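Open day, Ollidon handling laboratory, Nadville
6th July

Visitors were shown how demonstrations are recorded with hand-held grippers. An operator works at a table with one gripper in each hand, and the recorded movements are later used to train an arm. The Costello set stands at 1,481 recordings, of which 309 were rejected on review. Golnar Ansari gave the introduction; written questions were taken afterwards.

Table station, two grippers. The left jaws are closed on a small carton, the right gripper is open, and a white mug stands between the operator and the wall.
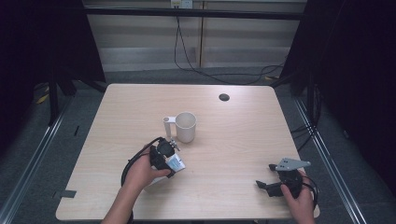 Ladan Talebi: Were the 309 rejects thrown away or kept? At Stillow we kept ours, and they were useful later for checking the timing between left and right.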